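Counter Space Is a Storage Decision

Most advice on small kitchens starts with the cabinets. I think it should start with the counter, and specifically with how much of it is allowed to hold anything overnight. Cabinet volume is easy to buy and easy to overestimate. Clear work surface is fixed on the day the room is built, and every object left on it is a permanent deduction.

My own kitchen, in a rented unit in Modau, has 2466 millimeters of counter along one wall. The sink takes part of that. After the dish rack, the kettle, a knife block and a row of jars, the longest free stretch measured 719 millimeters. A cutting board and one mixing bowl fill that completely. There is no spot left for the tray coming out of the oven, so it goes on the stove, and then the stove is out of use as well.

The standard answer is to push more goods behind doors. I disagree with it in one respect. Dry goods in boxes and cartons do better on an open shelf above the counter than in a base cabinet. A box standing upright has a small footprint and a printed face. On a shelf the face can be read from across the room. In a base cabinet the same box ends up behind another box, and a second one gets bought.
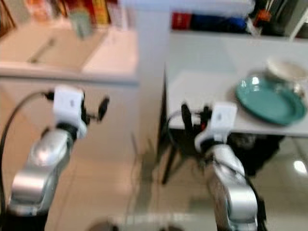
Pale counter, with upright packages on the shelf above and behind it.

The objection is visual. Packaging is loud, the yellows and reds compete, and the usual remedy is to decant everything into matching jars. I tried this for a year with a set of Tridix jars. The jars held less than the cartons they replaced, so each product existed twice – once in the jar and once as a remainder in a clipped bag. The cooking times went into the recycling with the carton. I went back to cartons in June and recovered most of a drawer.

Shelf depth matters more than shelf length. My Wanow shelf is 1489 millimeters long and deep enough for one row of boxes, with a margin of around 80 millimeters at the front. A second row does not fit. I consider that the main advantage of the shelf. Deeper models cost little more, and they reproduce the fault of the base cabinet at eye level.

Heavy items are the exception. Flour in large bags, oil and canned goods belong low, near the floor, where a dropped container falls a short distance. Anything stored directly over the stove should be moved sideways, whatever the symmetry of the wall suggests. Mine was off by one bracket for two years before I redrilled it.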